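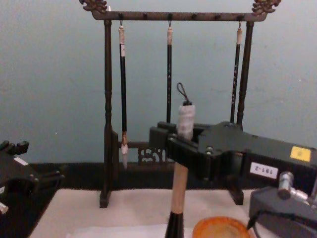 # Hobby room in the basement or the spare bedroom?

**inkandregret** · Feb 12, 2020

We closed on a split-level in Flurkthorpe and I have been granted one room. My choices are the spare bedroom (upstairs, 9 feet wide, faces north) or the finished half of the basement, which the previous owner called "the lounge" and which smells like a lounge. I do calligraphy, some bookbinding, and a lot of sitting there deciding what to do. Spouse wants whichever one I don't take for a treadmill. Opinions?

---

**gravelbed**

Basement. Upstairs rooms get taken back. You'll have it for a year, then someone's cousin needs a place to sleep and your desk is in the hallway with a lamp on it. No cousin has ever asked to stay in a basement that smells.

---

**Tumbledry**

Strong disagree with gravelbed, as is tradition. Paper and basements don't mix. I kept a stack of good cotton paper on a basement shelf from spring to September and by then every sheet had the posture of a potato chip. Buy a humidity gauge before you move so much as a pencil down there.

---

**gravelbed**

Or buy a dehumidifier like an adult.

---

**Tumbledry**

I did. It was a Pokik, it cost $247, and it sounded like a bus idling in the next room. I could have dry paper or I could hear myself think.

---

**inkandregret**

I should say there's a sump pump. I haven't met it yet but I've heard it.

---

**moss_landing**

Put the treadmill in the basement. Every treadmill I've known has ended up as a coat rack, and you want your coats near the garage door anyway. Also have you ever been upstairs from a treadmill versus under one? Under is worse. If your spouse runs in that bedroom, the kitchen ceiling light will keep time.

---

**inkandregret**

The treadmill is a Quintela. It weighs 300 pounds. The stairs have a turn in them. I'm beginning to think the treadmill has already chosen.

---

**halfpint_joinery**

Quit arguing about rooms and measure the door. I built a bench in my basement over one winter, solid maple, very proud of it. It still lives in that basement. We've since sold the house.

As for the bedroom, north light is what you want for anything with ink. It stays even all day and you don't get your own hand's shadow sliding across the page at four o'clock.

---

**gravelbed**

They make lamps now.

---

**halfpint_joinery**

They make lamps that hum, lamps that turn your paper yellow, and lamps that cost more than the bench.

---

**Uvura_or_bust**

Moved back from Uvura last year, where I had a closet with a folding table in it and got more done than I have in any room since. Whatever you pick, leave one wall alone. Plain paint, no shelves, no pegboard. Once there's a shelf there's a thing on it, and once there's a thing on it you're reorganizing.

---

**moss_landing**

This person has never owned a pegboard and it shows.

---

**Uvura_or_bust**

I've owned three. I was reorganizing.

---

**Tumbledry**

Back to the actual question. What's on the floor up there? If it's carpet, rip it out before you move in or make peace with the first spill. My carpet has a stain shaped like Ohio and I tell guests it's deliberate.

---

**inkandregret**

Carpet upstairs, beige. Linoleum in the basement, also beige, though I think it started as something else. I got a quote for new flooring in the bedroom and it was $1397, and that was with me carrying the old stuff to the curb.

---

**gravelbed**

So the basement comes with a floor you can mop, no cousins, and a pump for company. I rest my case.

---

**halfpint_joinery**

You rest it on damp linoleum. Put a cheap sheet of hardboard over the carpet and get on with your life. Has anyone asked about outlets?

---

**inkandregret**

Two upstairs, one of them behind the door. Six in the basement, four of which work. The fifth one clicks.

---

**Tumbledry**

Clicks??

---

**moss_landing**

Bedroom. Call an electrician. In that order or the other one, I'm not fussy.

---

**inkandregret**

Bedroom it is, pending the electrician and a conversation with my spouse about that turn in the stairs. I'll post again when the hardboard is down.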